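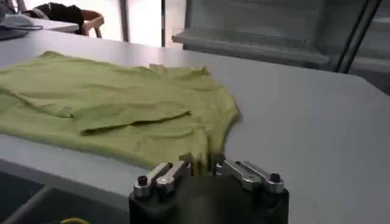 About Us

Hi, and welcome to Tekden Skin Studio! I opened the place after 2 years of renting one small room above the bakery on Gava Street, and I still get a little thrill when I unlock my own front door in the morning.

I'm a licensed esthetician, and skin is pretty much all I talk about (ask my family). I started out doing brow shaping and basic facials, then trained in chemical peels and microneedling, and somewhere in there I fell in love with treating adult acne. I had it myself until I was 41, so if you come in with a bag full of half-used creams and no idea which one is making things worse, bring the bag! We'll go through it together.

First visits run 54 minutes. Most of that is talking and looking closely at your skin, and you may go home without a treatment that day, which surprises people. I'd much prefer to know what you're using, how you sleep and whether you've had a reaction to anything before I put an acid on your face.

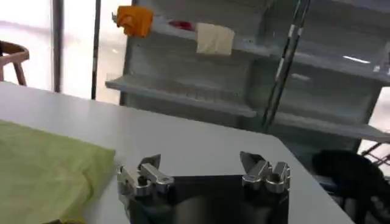

Lime green cloth on the white table

We carry two product lines, Pavo for oily and breakout-prone skin and Dhanial for dry or touchy skin. I don't work on commission for either one. I've seen roughly 400 clients so far, from teenagers before prom to a retired mail carrier with decades of sun on one side of the face.

I don't do injectables or surgery. If that's what you're after, I'm happy to point you to a dermatologist or a plastic surgeon in town.

We're closed Sunday. Evening appointments go fast, so call or use the booking page, and please skip your retinol for a few days before a peel!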